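Clelstead Court Residential Conversion
Interim Progress Report to the Georgiev Housing Fund
Submitted by Pledelex Property Management 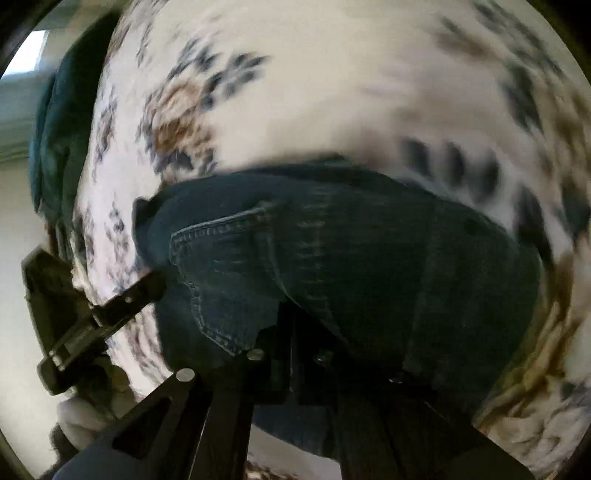 The reporting period covers the second stage of the grant, from the close of exterior work in March to the end of September. The grant agreement provides for the conversion of the former Clelstead office building into 46 rental apartments, with 14 of these to be held at restricted rents for the full term of the agreement. Neither figure has changed since the last report.

1. Summary of status

Construction on floors one through three is complete and the apartments have passed final inspection by the city. Floor four is in the finishing stage. Floor five remains behind schedule owing to the late delivery of replacement windows, a matter raised in the previous report and discussed again under Section 4. The project remains within the approved budget, although most of the contingency line has now been committed.

Leasing opened in June. All completed restricted-rent apartments have been leased. Market-rate leasing has been slower than projected, particularly for the larger corner units, and the reasons for this are set out in Section 3.

2. Construction

Kitchens on the completed floors were installed as specified, with one substitution. The countertop material named in the original schedule was discontinued by the supplier, and a comparable solid surface in a lighter color was approved by the Fund's technical reviewer in April. The substitution had no effect on cost.

Bathrooms were delivered with full-size tubs in the two-bedroom units and walk-in showers in the one-bedroom units. During inspection, 3 bathrooms on the second floor were found to have insufficient slope at the shower drain. The tile was removed and relaid at the contractor's expense, and the units were passed on re-inspection. The same detail was checked on the upper floors before tile work began there.

In-unit laundry connections have been provided in every apartment. The shared laundry room on the ground level, which was included in the original design, has been kept at a reduced size. The space released has been fitted out as bicycle storage, as permitted under the amendment signed in the spring.

The elevator serving the north stair was out of service for much of July while the controller was replaced. Residents of the third floor were given notice in writing, and a rent credit was applied to the affected accounts for that month. The south elevator operated normally throughout.

3. Leasing and occupancy

Applications for the restricted-rent apartments were received in greater numbers than could be accommodated, and a waiting list has been established in the order required by the grant agreement. Income verification was carried out by Pledelex staff and the files are available for review at the leasing office. No applicant was moved ahead of the list.

For the market-rate units, prospective tenants have most often raised the question of parking. The building has a limited number of garage spaces, and these are currently rented separately from the apartments. Several applicants withdrew on learning that a space was not included. Pledelex proposes to offer an included space with each remaining corner unit for the first lease term. A revised rent schedule showing the effect of this change is attached as Appendix B – the reduction in parking income is modest and does not affect the debt coverage ratio required by the Fund.

Floor plans, closet space and natural light have been well received. Comments on noise from the rail line have been recorded for the west-facing apartments, and an acoustic test was carried out in August. Readings were within the limit set by the building code with windows closed. Applicants for west-facing units are now told about the rail line before they view the apartment.

4. Schedule

The windows for floor five were manufactured to incorrect dimensions and returned to the supplier in May. Replacement units have been delivered in part, and the balance is expected in October. Temporary weather protection has been in place since the openings were cut. Interior framing has gone ahead, but drywall cannot begin on the street side until the openings are closed.

Completion of floor five is now expected in February. This is 2 months later than the date in the approved schedule. Pledelex requests that the Fund accept the revised date without adjustment to the final payment. A formal request accompanies this report.

5. Budget

Spending to date is in line with the approved budget for general construction, mechanical systems and site work. Electrical work has exceeded its line following the discovery of outdated feeder cable between the basement and the second floor. The excess was met from contingency with the Fund's written approval. Marketing costs are below budget, and Pledelex asks that the unspent balance be carried forward to support leasing of floors four and five.

No change is proposed to the management fee.

6. Relationship to the Gundstead property

The Fund asked in its last review whether staffing at Clelstead Court could be shared with the nearby Gundstead property, also managed by Pledelex. A shared maintenance schedule was introduced in July. Response times for routine repairs have remained within the standard set in the management plan at both buildings. The leasing offices continue to operate separately, as the Gundstead leases fall under a different program with its own record-keeping rules.

7. Work planned for the next period

Finishing work on floor four will be completed and the units submitted for city inspection in November. Window installation on floor five will follow delivery of the outstanding units. The lobby mailboxes, now in a temporary location beside the south elevator, will be moved to their permanent position once the floor there has been refinished. Annual income recertification for the restricted-rent apartments will begin in the spring, and the forms to be used will be sent to the Fund for comment in advance.

Attachments: Appendix A, inspection certificates; Appendix B, revised rent schedule; Appendix C, request for schedule amendment.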